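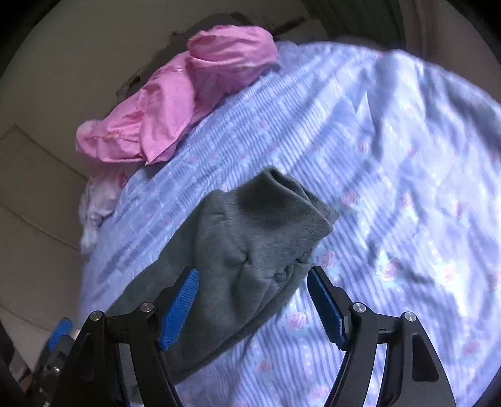
Plerix Business Incubator: Program Coordinator, Tenant Services
Reference no. 907

Plerix seeks a part-time coordinator for its incubator in downtown Uvgate. The incubator leases desks and small offices to companies in their first 4 years of trading. It currently has 53 tenant companies.

Duties
Process tenant applications and prepare files for the quarterly intake review.
Maintain lease, insurance and key card records.
Schedule advisory sessions with outside accountants and attorneys.
Compile occupancy and job creation data for the annual report to the city.
Respond to tenant requests concerning billing, mail and meeting rooms.

Requirements
Two years of experience in office administration, property management or small business lending. Working knowledge of spreadsheets and of basic commercial lease terms. Spanish is an asset. A valid driver's license is required for visits to the Naidu Street annex.

Terms
The position is 24 hours per week, paid hourly, with a six-month probationary period. Some evening hours apply during intake weeks. The start date is in April. The coordinator reports to Gunhild Mikkelsen, Director of Operations.

To apply
Send a resume, a cover letter of one page and two references to the attention of Nyokabi Athumani, Suite 580. Applications must be received by March 14, 2018. Incomplete applications will not be reviewed. Interviews are held on site and include a short written exercise.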